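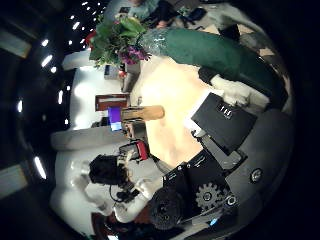 **Workshop News | Robots**

## Home-built arm gets its own eyes at Løken

The robot arm taking shape at the Løken shared workshop can now see what it's reaching for. Members fitted a small camera at the gripper in April, and the first full table session with it had people staying well past 9 p.m.

The arm is the work of Lerato Sithole and Joar Torvik, who started it in Torvik's kitchen and moved it over when the base got too heavy for the counter. The black gripper, with its toothed gear out in the open, is version 3. The first two are in a drawer and still get raided for screws.

For the session the table was set with a real mix: a tan wooden block, a flat black box labeled 14, a fluffy white cloth, a long green padded piece partly wrapped in clear plastic, even a white vase of purple-magenta flowers. Sithole likes it that way. "A bare table teaches you so little," she said. "Shiny plastic, soft cloth, leaves - that's what a home looks like, and I want it to work in a home!"

The camera sees very wide, so the table comes out curved and the ceiling lights bend into an arc. Torvik has written a short program to flatten the middle of the view, and he is delighted with how little it slows things down. It runs to 1367 lines, comments included, and he plans to share it with the Hesthorpe group once Oda Aasen has gone through it.

The block is the first target. Over the evening the arm made 92 tries at it, and Aasen logged every one in a notebook. The log is pinned up by the door for anyone who wants to compare grip settings. Cloth comes next, and that will be a whole new kind of fun - the fingers have no sense of touch yet.

Surachet Kamolrat is drawing up a softer set of finger pads and would love to hear from anyone with experience in casting silicone. Leave a note in the arm's tray, second shelf, next to the soldering stations.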